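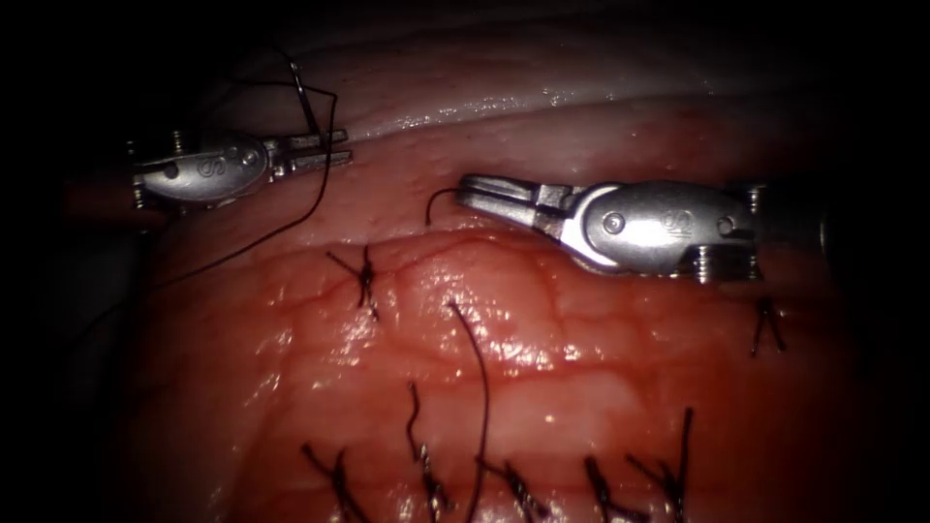 Come suture with us! Participants wanted for a robot learning study

The Gowda Lab for Surgical Learning is looking for 13 people to take part in a study of how robots pick up the small decisions that make up a good stitch. Recruiting opened in March and we still have places.

Our last round left us with a result we can't stop talking about. We had 2767 demonstrations of single suture throws, and we trained two versions of our policy, Arik. The first learned from everything. The second learned from just 450 throws, all of them picked because the operator had fumbled something small (a slipped tail, a poor angle on the needle) and then fixed it. On our bench test the second version completed more throws than the first! We'd like to know how far that goes, and for that we need fresh hands, with fresh mistakes.

What you'd be doing

You sit at the console and drive two instruments, tying interrupted sutures along a closure. The system records the motion of both arms together with video from several cameras. Between blocks you watch short clips of your own throws and mark the moments where you changed your mind. Those marks are the part of the data we're most excited about, so please don't be shy with them.

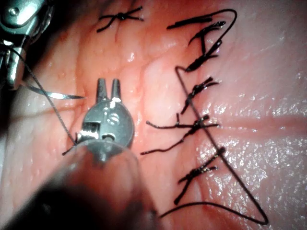
Needle in one instrument, thread running across to the other, with tied knots to the right.

Who we're looking for

Surgical residents and fellows in any specialty, OR nurses, veterinary surgeons, and engineers with some teleoperation practice. You should be able to tie an instrument knot on a practice pad. Robot experience is welcome but we'll train you on the console either way, and left-handed operators are very much wanted (we had only two last time).

Time and pay

Three visits to our lab in the Hurcombe Building, each lasting half a day. You receive $225 per visit, paid at the end of that visit, plus parking. You can stop at any point and keep what you've been paid.

Your data

Recordings are stored under a participant code. With your permission they go into the Prundel set, which we share with other research groups. If you say no to sharing you can still take part.

How to apply

Write to Kavitha Gounder, study coordinator, with a few lines on your suturing background and the mornings or afternoons that suit you. Questions about the learning method go to Muthu Bhat, who will happily send you the draft paper. Console training is run by Zdenka Mujić.

Applications close 12 May 2018.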